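Skip to search
Search this blog
Type and hit enter

Budget round two, or what a mug costs

Quick one, I have to send the numbers by November and the spreadsheet is a mess. Writing it out here so I stop redoing the same sums in my head.

Where we are. One arm, the Lameck, bought used. One gripper, two fingers. One booth with the swirly panels. Works most days. Question is what to buy next, and in what order, with a pot that is not big.

Second arm first? I wanted it. Got a quote through Tellwood, and then the quote for the mount, and then the cable kit, and the controller license which is yearly, thanks. Closed the tab. Maybe in spring.

So this round is small stuff. Fingers, tray, mugs, lights, a better table top. Boring list, but small stuff is where the hours go. Last quarter I logged 246 hours on the booth and a stupid share of that was me looking for a spare finger pad or cleaning the table or waiting on a parcel.

Fingers. Current pair is the black tapered ones, scuffed up by now. Ordering two spare sets this time, not one. One set from Irard, one set printed at home, and I'll see which lasts. If the printed ones hold up then the finger line drops to almost nothing next year. Not counting on it.

Mugs are the bulk of the work so mugs get their own line. Tray loading, tray unloading, handles pointing every which way. All ceramic. I did price plastic ones, cheaper and they bounce, but they're too light and the grip is all wrong, so you end up tuning for a thing you don't have. Ceramic it is, and a breakage allowance.

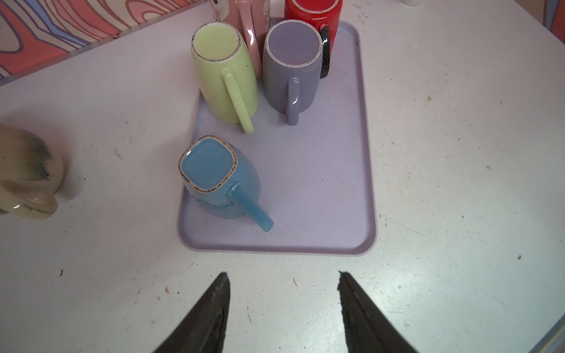
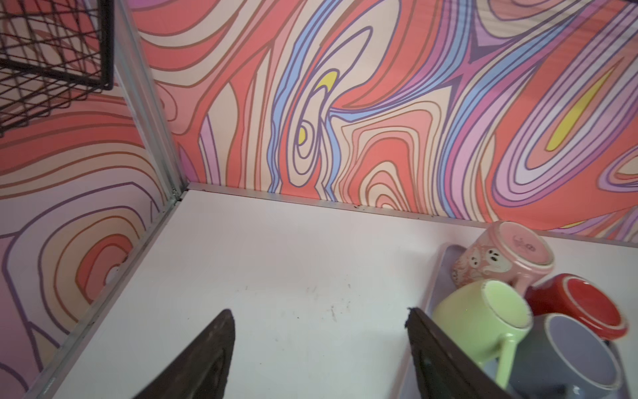
Same lavender tray in both, and the green, gray, red and pink mugs.

What I'm buying

Mugs, a mixed box. I want odd shapes. Squarish mouths, fat handles, skinny handles, speckled rims. Matching sets are cheaper per mug and teach you nothing. Thrift store run first, then fill the gaps online. Keep the reciepts this time.

Trays, two more. Same size, different color, maybe one with a higher rim. The low rim is nice for reaching in but I'd like something to compare it with.

Table top. White surface shows every scratch and crumb, and it's got plenty of both. Replacing the sheet is cheap, the afternoon to do it is not. Putting it in anyway.

Wire baskets, maybe one more. Want to try mugs from basket to tray. Low priority.

Lights. Khurana do a panel that dims without flicker, or so the listing claims. 400 for the pair with stands. Biggest single item on the list and I keep going back and forth. Shiny glaze throws highlights all over the place, so softer light would help. Leaving it in until somebody makes me take it out.

Total comes to 1352 with shipping. That includes the breakage allowance, which I set at 17 mugs for the year. Pulled from last year's notes, then rounded up in my head, then put back down again. Fine.

What I'm not buying

A new camera for the wrist. The one on there is small and OK. Every time I look at upgrades I also need a bracket and then a longer cable and then a weekend.

A proper parts cabinet. Shoeboxes. They have labels now.

Service plan on the arm. Read it twice, and it excludes anything used. So that's that.

Order of purchase, if the money comes in pieces, which it usually does: fingers, mugs, table sheet, trays, lights, basket. Fingers first becuase with no fingers the whole booth sits there. Lead time on the Irard set was three weeks the last time I ordered. Should have ordered already tbh.

Also need to ask if shipping counts against the pot or comes out of the general one. Different answer each year. Will update the post when I hear back.

Related posts
Used arm checklist, the short version
Finger pads: what wore out and when
Shoebox labels, a system
Booth panels, before and after

Contact | Copyright, all posts and pictures | Back to top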